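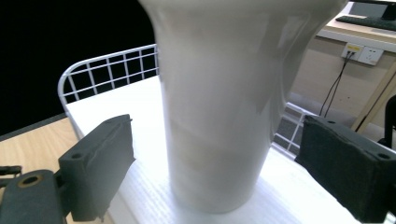 July 2026
by Ruaridh MacBrayne

Print this post | E-mail this post

I own one white ceramic thing that has survived four moves, two cats and a brother-in-law, and I still can't tell you whether it's a pitcher or a vase. My wife says vase. My mother-in-law, who gave it to us, called it a pitcher on the card and has called it "that jug" ever since. It flares out at the top like it's about to say something.

I bring it up because I spent most of last weekend deciding what to do with the glossy, breakable part of our household. We have 42 pieces of it, if you count lids. I counted lids. The shelf they used to live on is going to a cousin in Mollamby, and the new cabinet is by Koltura, who sell you a very handsome door and let you find out about the depth of the shelves at home.

The depth is the trouble. Tall things go at the front, where you knock them over reaching for short things, or at the back, where you forget them and buy another one. I've done both. This is how a person ends up with three gravy boats.

So I made rules. Anything chipped goes. Anything we haven't used since January goes, except the fish platter, which my wife says doesn't count because fish platters are seasonal. I asked which season and was sent to look for newspaper.

The white one failed every rule except the chip rule. We've never poured a drop from it. It held tulips once and they fell over sideways, all of them, in a single afternoon. It has a faint beige banding down near the bottom that I took for tea stains for years and scrubbed at every spring. It's the glaze. My mother-in-law was told about the scrubbing and didn't laugh as much as I'd hoped.

It's staying, of course. It won't fit upright on any shelf in the Koltura and I refuse to lay it down like a wine bottle, so for now it's on top of the fridge with the takeout menus in it. They stand up much better than the tulips did.

The gravy boats are free to anyone who can come get them. You have to take all three.

Search this blog
Go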